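2025-11-06 – will forms, second pass

Went back through the fill-in will template from Madurex and the one Wandlow sells. Both say "valid in every state" on the first page. I don't believe either of them. The Wandlow form has one witness block with two lines, no notary section, and nothing that asks where the signer lives. A person with a house in one state and land in another gets no warning at all.

Read all 43 clauses of the Madurex form against our checklist. Problems so far:

- Clause 12 leaves "personal effects" undefined. Cars? Jewelry? A coin collection?
- The gift to children doesn't say what happens if a child dies first.
- The backup executor line is marked optional. Bad idea.
- The self-proving affidavit is a separate download, on page 84 of the guide, where hardly anyone will find it.

The guide claims a "typical user" finishes in 40 minutes. I took longer than that on the guardianship page alone, and I knew what the words meant. 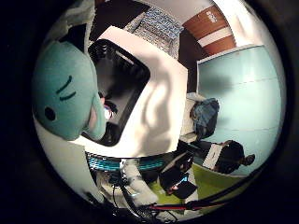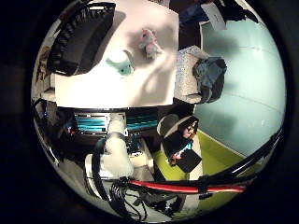 One plush toy by a white object, then two on a white table, then a small pink shape and a teal one on white.

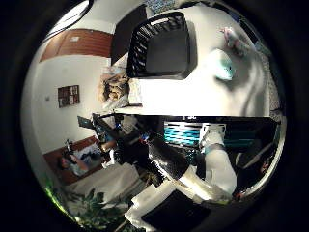

Juška's questionnaire is better on guardians. It asks for a first choice and a second choice, and it keeps the person raising the kids apart from the person handling the money. Still has no place to say why, and I'm not sold on the default age of 18 for paying everything out.

Flostport storage: they offer to hold the signed original for a yearly fee. Their terms run to 433 lines and I still can't tell who is allowed to ask for the paper after a death. Wrote to them in February and got a sales flyer back – no answer on that point. Until there is one, I would leave Flostport off the handout.

To do:

- check witness rules again for the states on our list, from the statutes this time and not from the vendor's chart
- redo the Madurex test with a stepchild in the family
- ask the law library if their copy of the statutory form is the current one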